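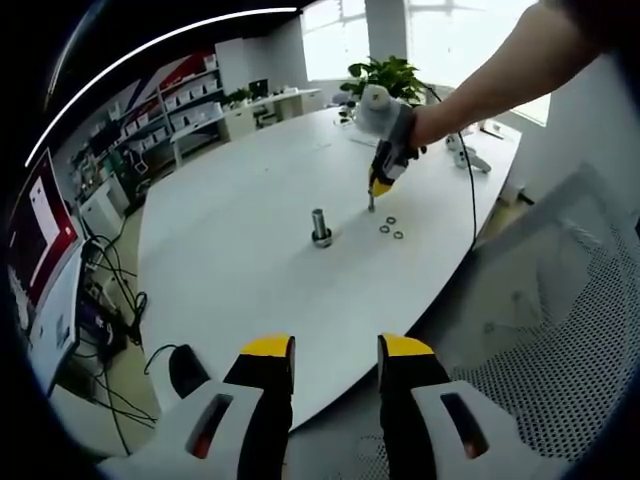 White oval table with bowed edges

March | By the Treloar product desk
Filed under: Tables & Workbenches

The Orketti oval table comes from our Plidusdale workshop and ships flat in two boxes. The top is finished on both sides – either one can face up. Leg height adjusts over a range of 50 mm. Maximum load is 300 lb, spread evenly. Wipe with a damp cloth and mild soap.

Price: $1,629, or $1,863 with the Trustine locking casters.
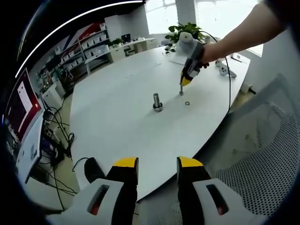

Can the casters be added later?
Order the caster set separately and screw it into the threaded leg ends, using the wrench supplied with the table.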